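Category: Student Projects / Home and Textiles
4 min read

Compact Folding of Table Linen on a Small Work Surface
Adom Addo and Leandro Núñez

1. Purpose

The project compared two folding methods for cloths kept next to tableware. The measure was the area the folded cloth takes up on the table. Method A is a plain quarter fold. Method B, which we call the Pinomon fold, brings the long sides to the middle before the final fold. Work began in March.

2. Setup

The table has a white top. Brown paper was laid over most of it as a mat, so that the edge of the cloth could be traced in pencil after each trial. The blue cloth goes on the left side of the mat. The chopsticks stay on their white stand at the right and mark the space that must remain free.
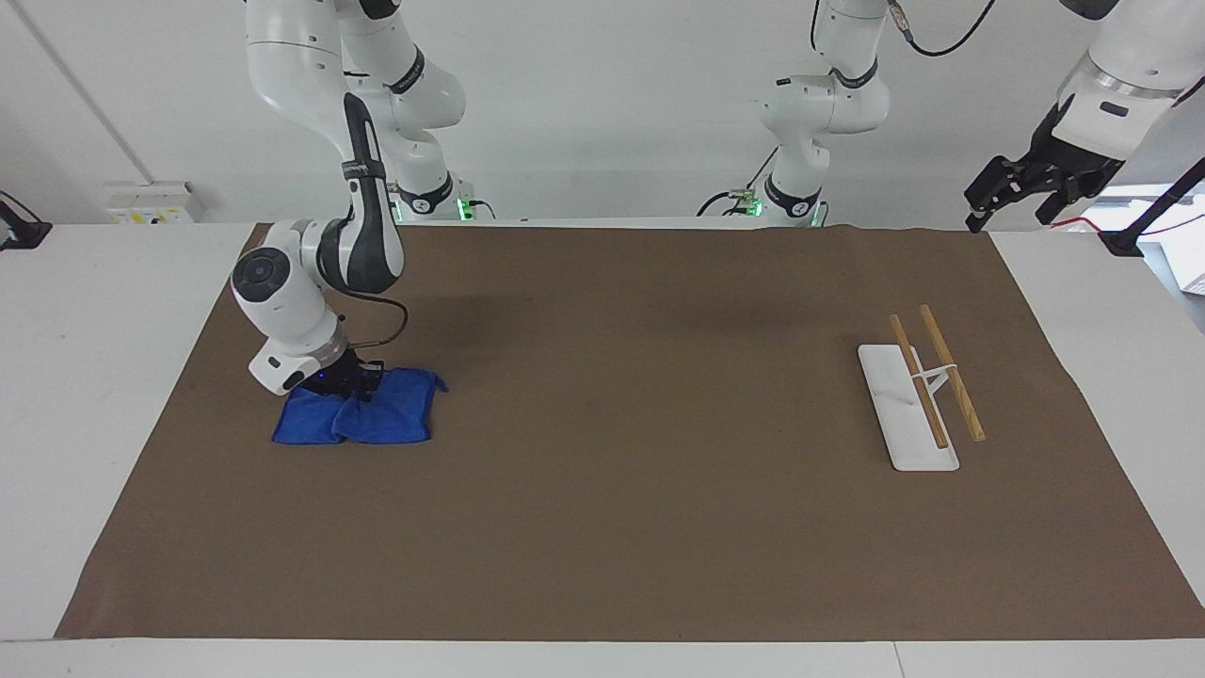

Each method was run 19 times. A trial was rejected if the cloth crossed the pencil line on the stand side. Creases were not pressed between trials - the cloth was shaken out once and laid flat again.

3. Results

Mean area for Method A was 1,000 square centimeters. Mean area for Method B was 908 square centimeters. Method B lost 2 trials to the pencil line, both from a corner that slid out during the last fold. Method A lost none.

4. Limits

Only one cloth was used. A stiffer fabric would probably hold the Pinomon fold better, but this was not tested. Tracing error was not measured - the pencil was held upright by eye.

Get new student reports by email. Unsubscribe at any time.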